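Relatório de progresso — projeto Windetti, recolha de demonstrações para manipulação com dois braços
Para: Hywel Mostyn, Floltuncombe
Período: até ao fim de agosto

Caro Hywel,

Antes de mais, obrigado pela paciência com que esperou por este relatório, e pelas perguntas que nos mandou depois do anterior, que nos ajudaram bastante a arrumar as ideias. O período correu bem e chegamos ao fim dele com 500 demonstrações aprovadas na tarefa dos talheres, das 700 que constam do plano. Outras 46 foram gravadas e postas de lado na revisão, quase todas por hesitações longas do operador junto à borda dos tabuleiros.

A bancada de Prurkdale manteve a mesma disposição ao longo de todo o período, o que nos poupou muitas horas de calibração. O Shahab Mousavi reescreveu também o guia dos operadores, que agora explica com mais calma como aproximar a pinça de um monte de garfos cruzados — um gesto que parece simples até se tentar fazê-lo à distância.
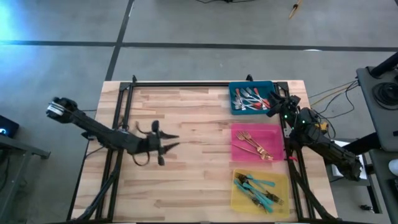

Bancada com os dois braços e os garfos nos tabuleiros azul, rosa e amarelo.

Os garfos sobrepostos continuam a ser o caso mais difícil. O modelo treinado com o primeiro lote escolhe bem o tabuleiro, mas ainda agarra dois cabos de uma vez com mais frequência do que gostaríamos, e por isso pedimos à equipa que dedique as próximas sessões sobretudo a essas situações.

Quanto ao orçamento, estamos dentro do previsto. A Ebrahimi entregou as 2 pinças de reserva e a fatura segue em separado. Faltam 200 demonstrações, que contamos gravar no próximo período, e teríamos muito gosto em recebê-lo cá numa dessas manhãs, se a viagem lhe der jeito.

Com um abraço de toda a equipa de Prurkdale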